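Equipment Review: Jeveck Two-Arm Demonstration Station
Prepared for the Gunddale Shared Laboratory by Meifang Cao

Scope of the review

Gunddale purchased the Jeveck station to record examples of garment folding for the Mussa learning project. The laboratory had previously recorded its examples on a single-arm bench, which limited the work to picking and placing. This review covers the station as a recording tool: setup, ease of use for the operator, quality of the saved episodes, and cost of daily upkeep. It does not assess the policy trained on the data.

Over the review period, operators attempted 900 episodes. Of these, 593 were accepted into the training set after inspection. Most rejected episodes fell into two groups: the shirt slipped from one gripper during the first lift, or the operator paused long enough that the motion was no longer useful as an example.

Setup and work surface

The arms arrived calibrated and required one morning to install. Jeveck supplies no table markings. We divide our tabletops with blue tape, and operators refer to the grid when placing a garment at the start of an episode. The starting position is varied on purpose, and a written schedule tells the operator which panel to use and whether the shirt should be laid flat or crumpled.

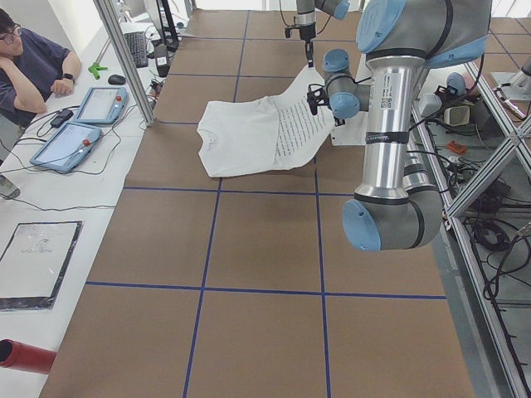
How long should a single folding episode last?

Our limit is 60 seconds. Longer recordings tend to contain hesitation and repeated grasps, and the learning system copies both.

Operation

Each arm may be guided independently, and new operators generally reached an acceptable standard after 4 practice sessions. Response is smooth at moderate speed. At low speed there is a slight stickiness in the wrist joints that shows up in the recorded paths as small steps. Jeveck's support office recommended a filter setting that reduced the effect but did not remove it.

The two-finger grippers handle cotton well. A single layer can be lifted from the table with practice, although thin synthetic fabrics remain difficult. We recommend that laboratories working with such fabrics ask for the softer finger pads at the time of order, as the replacement set is sold separately and was slow to reach us.

The final stage of the fold is the most demanding. Both grippers must work close together near the same edge of the garment, and the operator has little room for correction. 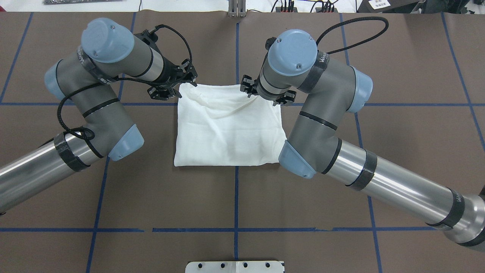
We therefore record this stage a second time as a short episode of its own, starting from a shirt that is already partly folded. The additional episodes gave the training set a better balance between early and late steps.

Recording software

The station is sold with Zustasus, which saves joint positions, gripper state and video under one episode number. Time alignment between the streams was reliable. The labeling screen is less satisfactory. An operator who marks an episode as failed cannot enter a reason until the session is closed, and by then the details are often forgotten. Our staff kept a paper log for this purpose.

Recommendation

The station is suitable for laboratories that need a steady supply of two-arm examples and can assign a trained operator to it. Gunddale will retain the unit and has requested a change to the labeling screen. Laboratories that record only occasionally may find the upkeep, in particular the weekly gripper check, difficult to justify.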